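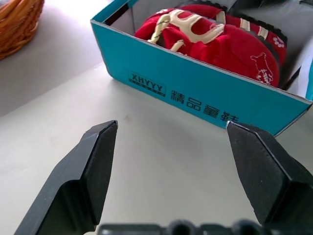 *A teal shoebox, open. Zerkel open day, Stirgate, September 2021.*

My brother-in-law collects old chocolate boxes, and I have laughed at him for many years. Now I must be more polite to him. I have spent a whole day at a box factory and I would go again.

Zerkel makes cardboard boxes in Stirgate, mostly for shoes, tea and board games. The company opens its doors to visitors once a year. The train leaves you on the wrong side of the river, and from the station it is 2 kilometers on foot, with one bridge and a long wall. I recommend good shoes and something to drink. There is a bus also, but I did not understand its timetable.

## The board hall

Our guide was Gisela Ostermann, who has worked in the cutting department since her school years. She speaks quietly, so it is wise to stand near her. She began with the raw board. It arrives in flat stacks from the mill of Diekmann, and it must rest in the hall before it is cut. If the board is too dry it cracks on the fold, and if it has taken too much moisture, the lid becomes wavy after gluing. In February they have the most trouble, when the heating dries the air.

I had always believed that a shoebox is one simple thing. In fact, there are two families. The folding box comes flat to the shop and somebody closes it by hand. The rigid box is made of thick gray board and covered with thin colored paper, and it keeps its shape all its life. The covering paper is glued first, then the board is placed on it, and then the four sides are turned up. Mrs. Ostermann let us try this with our own hands. Mine had a bubble in one corner as big as a coin. 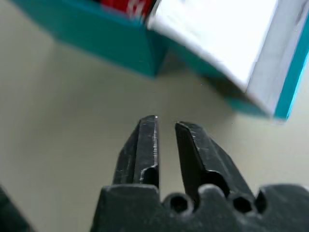
The lid is more difficult than the bottom. It must slide down slowly, by its own weight, and push the air out with a small sigh. For this the lid is made 2 millimeters wider than the body. With one millimeter it sticks, with three it falls down like a stone. A man in our group, Ottmar Oltmanns, was a bookbinder before he retired, and he asked so many questions about glue that we missed the printing room. I did not mind very much, as his questions were better than mine.

Hot glue is used for the fast lines. For the rigid boxes they still prefer animal glue, and one can smell this already in the corridor. The smell stayed in my jacket until the next day.
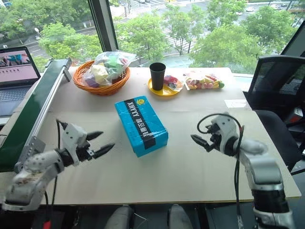 ## The sample archive

For me this was the best part. From every order the company keeps a sample, and the oldest are 75 years old. Norbert Danko takes care of the archive. His list is on an old Asus laptop with a missing key, and he types the letter by copying it from another word. He showed us a box for gloves with a paper hinge, still moving well, and a hatbox that was never ordered because the customer found it too yellow.

## Practical notes

- The entrance costs 8 euros, and children pay nothing.
- The tour is in German and English. Ask for the English one at the door, it starts later.
- The canteen has soup and plum cake. The cake is finished early.
- Seconds are sold beside the exit. I bought a box for letters, with a scratch on the bottom.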